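Support > Games > Norkitz > Save and sync faults

Norkitz: save rolls back after chapter 4, PC and handheld - running log

3 February 2024, by Mariama Kyei

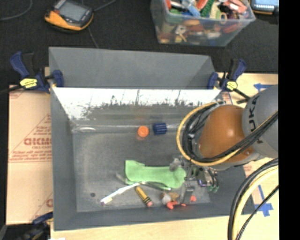

Reading time: 5 minutes

Status: workaround found, fix not out yet. Leaving ticket open.

Summary for anyone landing from search. You finish chapter 4 of Norkitz, save at the Prevton ferry, quit, come back, and you're at the start of chapter 4 again with the old inventory. Manual save gone from the list. Autosave still there but it's the old one. Happens with cloud sync on. If that's you, don't press Continue, skip to "What works" further down.

Original report (Evelien Bakker)
Playing on PC, latest patch. Did the whole Stellholm siege last night, saved by hand at the ferry, saw the little lantern icon, quit to desktop. Loaded up this morning and I'm back outside the gates with no party. Lost the whole siege plus the side quest with the bell maker. Second time now. First time I assumed I'd forgotten to save. I hadn't.

Asked for: platform, sync on or off, number of slots used, whether she plays on a second device. Reply: PC and a handheld, sync on for both, all 10 slots full, handheld not touched for a week but left in sleep with the game open.

That last bit turned out to matter. See below.

Tried first, no luck
- Verified game files. Two files re-downloaded, no change.
- Reinstalled. Same. Save came back from the cloud in the rolled back state, obviously, should have thought of that.
- Turned off the overlay. Nothing.
- Moved the save folder out of Documents. Game just made a new one in the same place.
- Ran as admin. No difference, and please stop suggesting it in the comments.

Second report (Jozef Koster)
PC only, no handheld, so I thought it was a different fault. Same chapter, same ferry. But he has the game on a desktop and a laptop, and the laptop was sitting at the title screen. So same thing after all. Slots: seven used, so full slots isn't the cause. Crossed that off.

He sent his log file, thanks. Relevant part is near the end, the line with "remote newer, replacing local", and the size next to it is 2,319 KB. His real ferry save was bigger than that. The small one is the chapter start autosave. So the game looks at the cloud copy, decides it's newer, and pulls it down over the top of the good one.

Why it thinks that
Best guess, Maarten De Bruijn worked most of this out and I've only tidied it. When a second device is asleep or idling with the game open, it keeps refreshing the timestamp on whatever it last loaded. Doesn't change the save, just the time on it. When that device gets a connection it uploads. Your main machine then sees an old save with a new time and trusts the time.

Doesn't explain why it's always chapter 4. Maarten thinks it's to do with the chapter 4 file using a new format (the siege added the party morale stuff) and the game failing to compare the two properly, so falls back on the time alone. Chapters 1 to 3 seem fine, we both tried to break them and couldn't. Chapter 5 not tested, neither of us is there yet.

Reproduced
1. Device B: load a chapter 4 start save, leave it open, put to sleep.
2. Device A: play to the ferry, save by hand, quit.
3. Wake B, give it a minute online, don't touch anything.
4. Start A. Rolled back.

Got it on the first go, then again with a fresh profile. With B fully closed it never happens.

What works
If you haven't lost anything yet:
- Close the game properly on every device. Sleep does not count.
- Turn sync off in the game's own menu (Options, Account, Cloud) before you start chapter 4. Turning it off in the launcher alone isn't enough, the game has its own switch.
- Save at the ferry, quit, copy the save folder somewhere safe. Turn sync on again after that.

If it has already rolled back:
- Don't press Continue and don't save. Saving writes over the backup.
- Go offline. Pull the cable or turn the wifi off, launcher offline mode is not reliable here.
- Save folder, subfolder called "prev". There should be 2 files ending in .bak. Take the larger one.
- Copy it out, rename to match the missing slot, drop it in the main folder.
- Start the game still offline, load the slot, check your party and inventory, save to a new slot.
- Only then go online. When it asks local or cloud pick LOCAL.

Evelien did this and got the siege back, bell maker quest included. Jozef had pressed Continue a few times so his .bak files were both the small one. Sorry Jozef. He's replaying it.

Handheld note
No easy way to reach the prev folder on there without desktop mode. If your only good copy is on the handheld, keep it offline and ask in the thread - Frans Geerts has done it and wrote up the steps, pinned on page one.

From the developer
Sent the lot to Peeters support with both logs and the repro steps. First answer was the stock one (reinstall, verify, update drivers). Replied with the log line again. Second answer said passed to the sync team, and a fix is planned for the March patch. No day given. Asked whether rolled back saves can be restored from their side, no answer to that bit yet.

Still open
- Chapter 5 and later. Anyone further on, please test with a save you dont mind losing.
- Console. One person says they have it, no details, asked them for more.
- Does New Game Plus do the same? Unknown.

Post logs in the thread please, not by message, I lose track of them. Take your account name out of the top line first.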